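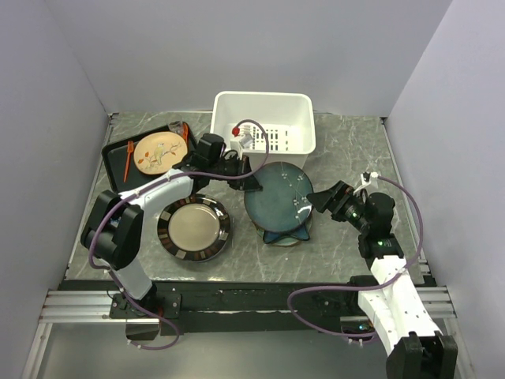 Unit 4: Clearing and Racking

4 min read

Okay, last week we talked about setting a table, and most of you did fine on the Cosmont worksheet (hang on to it, you'll want the place-setting sketch again in October). This week we go the other direction. Dishes come off the table and into the rack, and I want you thinking about the order before you pick anything up.

My own habit is to look first for whatever is smallest. Forks, spoons, little glasses. They slide when you lift a plate, and a clear glass on a dark tray is very easy to miss when you're reaching for something else! So small things go first, even when the big plate is right there in front of you asking to be moved.

Next come the stacks. In the Rutoletti reading they call two plates of different sizes a "nested pair," and a teal plate sitting on a darker blue dish would be a perfectly good one. Take the top one by itself. I know you can carry both. I carry both at home all the time. But in the rack they need separate slots, and if you arrive with two plates and one free hand you end up setting them down again somewhere silly.

Patterned plates get a little extra care — a painted bird or a fancy rim is usually the reason somebody bought the thing. Hold it by the edge and keep your thumb off the picture. For our purposes treat every decorated plate as hand-wash, unless the back says otherwise.

About the rack. Look at the openings before you load. Narrow slots like thin plates and hate bowls, and a deep-rimmed dish will lean on its neighbor no matter what you do. I start at the back and work toward me, big plates first, then the smaller ones, with the utensils standing at one end. (Yes, this means the forks you picked up first wait on the counter for a minute. Fine. Put them on a folded towel.)

A tray is the last thing to leave the table. Wipe it where it is, then lift it. If it has raised edges, run the cloth into the corners, which is where the crumbs live.

The Shim chapter has a timing table in it, and I've had a few emails about that. Ignore the 82 seconds. That is for a full setting of 6 pieces and somebody who has done it nearly every day for years. Go at your own speed.

For next time: read the Nustico handout on drying, pages 2 to 4, and clear one real table at home. Write down the order you did it in, and where you'd change it.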